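Notes for the Brutcombe evening – church and parish life, second talk

Start with the numbers. Sunday attendance was 62 in March and 77 by the end of the year. Don't dwell on it.

Then the Skjelbred chapel. It closed for 11 weeks while the roof was done, and the congregation met in the school hall. Say that the pastor kept the service at the same hour and moved almost everything else. Coffee came first, hymns were shorter, the sermon was given from the floor.

Pause. Ask who here has worshipped in a borrowed room.
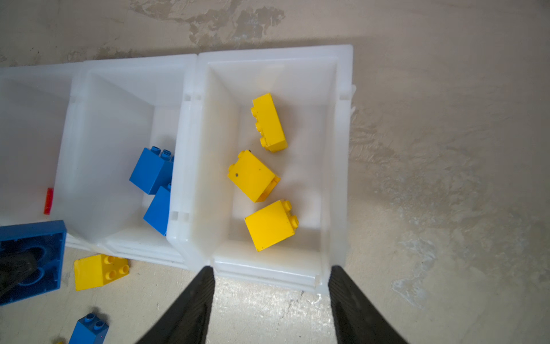
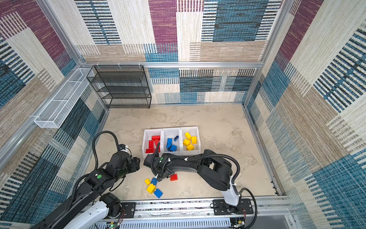

Oda Dahlgren wrote afterwards that she missed the organ for the first month and then stopped noticing, and that she spoke to more people over coffee in the hall than in 8 years of sitting in the same pew.

Read that slowly. Next point – visiting. The pastor goes out on foot two afternoons a week, no list. Some doors stay shut.

If time is short, skip the choir and go straight to the Rindberg exchange. Leave ten minutes for questions. Thank Folke Ekström for the loan of the hymn books.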